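September 27, 2024

Back in the workshop at Trallham after the summer off. Bernd Kuhlmann had the arms set up by the time I got in, so I went straight to the dish task, which I left half done in June.
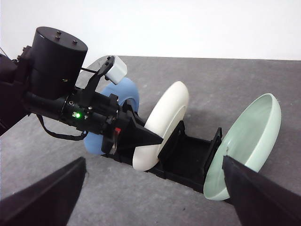
Blue plate, white plate, green bowl.

I wrote up the log for the first 16 runs over a sandwich. The bus from Skumside was late again and I missed the safety talk, so Kramer made me read the sheet and sign it.

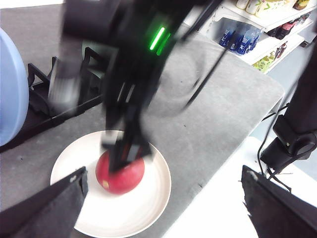

My job this term is the fruit. I have to get the arm to take hold of an apple without squashing it, and I spent most of the morning on grip force. A red apple on a white plate is easy enough to pick out. A green one on the grey table may be harder - will try next week.

Kramer wants the plates sorted before the Prondenlow meet. We have 2 sessions left and I still haven't fixed the slow start on the left arm.
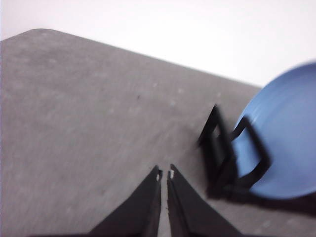
Going for the blue plate.

Saved everything under run 364 and copied it to the spare drive. Must ask Bernd for the new password.

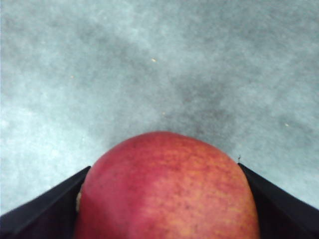

Trallham Student Robotics Club - Handling Group

Shoulder aches from leaning over the table. Home by seven, beans on toast, bed early.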